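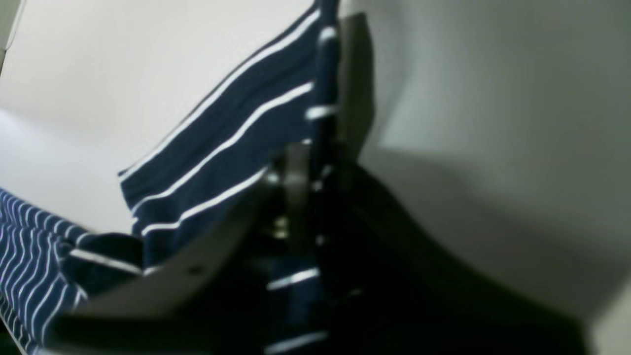

Textile Care Technician (Casual, Ongoing)
Adomach Linen Services, Lambrakis Road site

Adomach Linen Services launders, repairs and dispatches table linen, aprons and uniforms for restaurants and small hotels. We are filling one position on the finishing and repairs bench. The position reports to Jocelyn Perron, Finishing Supervisor.

Hours
Three shifts per week, 6:00 am to 2:00 pm, including every Thursday. Additional shifts are offered in May and during the summer peak.

Duties
Sort incoming work by fibre, colour and wash program.
Inspect finished pieces for stains, open seams and colour loss, and record faults on the batch sheet.
Carry out minor repairs: hems, buttons, apron ties, straight seams up to 100 cm.
Operate the Grosach flatwork ironer and two steam presses.
Fold and stack to customer specification. Striped and checked goods are folded with the pattern parallel to the leading edge.
Complete the end-of-shift lint and filter check.

Essential
Twelve months' experience in a commercial laundry, alterations shop or garment factory.
Competent use of an industrial lockstitch machine.
Ability to lift 12 kg and stand for most of a shift.
Able to read care labels and distinguish cotton, polyester and blended cloth by handling.

Desirable
Experience with overlockers.
Knowledge of the Ellel batch tracking software. Training is provided over the first 8 shifts.
Forklift licence.

Conditions
Casual loading applies. Safety footwear and hearing protection are supplied. Paid meal break of 30 minutes. On-site parking is limited; the 71 bus stops at the front gate. Applicants must hold the right to work in Australia and will be asked to complete a short sewing test on calico, which we provide.

How to apply
Send a résumé and the names of two referees to Garnet Vachon, Site Manager, or leave them at the Lambrakis Road office before 3:00 pm on any weekday. A cover letter is optional, one page maximum. Shortlisted applicants will be contacted by phone. Applications from agencies will not be considered.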